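Home | Issues | Sections | Authors | Download

April
Gaétan Fortin, Socorro Nina, Rhydian Wynne

4. Equipment planning and cost per usable demonstration
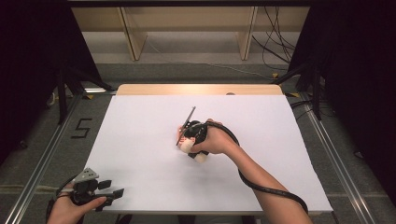
Figure 1. Drawing task at station 5: a pen held in the right-hand gripper over a sheet of white paper, with the second gripper in the left hand.

The budget for the collection stage was fixed before the tasks were chosen, and this shaped most of the purchasing decisions. We compared two options. The first was to buy a pair of arms for each station and collect all demonstrations by teleoperation. The second was to buy hand-held grippers for every station and keep a single pair of arms for evaluation. We took the second option. Its main risk is that motions recorded by hand may lie outside the reach or speed limits of the arms, and part of the budget must therefore be set against rejected recordings.

Costs were divided into fixed items (tables, framing, curtains, computing) and items that wear or fail in use (finger pads, cables, pens, paper). The fixed items were priced from a single Drirnent quotation. Wearing items were harder to plan. The supplier of the grippers, Skavlow, gives no service life for the finger pads, so we ran a pilot at one station and replaced pads whenever the operator reported slip. The pilot produced 1,746 recordings. We then set the replacement interval at 1,000 recordings per pad, with 3 spare pairs held for each station.

Cabled grippers were preferred to battery units. A cable restricts the wrist to some extent and must be led clear of the work, but it removes charging time from the shift plan and avoids a second set of spares. For the drawing task, where the forearm passes over the sheet, operators were told to lay the cable along the outside of the arm before starting. The time needed for this was counted as set-up and charged to the task.

Paper and pens are cheap per unit, yet they carry a handling cost. Each drawing recording uses a fresh sheet, and changing it takes operator time that would not arise in a pick-and-place task. Following Fraser and Mthembu, we report cost per usable demonstration, with operator time included, and leave the purchase price as a separate line. Of the recordings checked in the pilot, 82 per cent were accepted, and this rate is used throughout the cost model.

The evaluation arms were ordered last. Delivery from Lemieux was the longest of any item, and placing the order after the pilot delayed evaluation. A group with a similar budget should order the arms first and hold back the money for spare pads until pilot data are available.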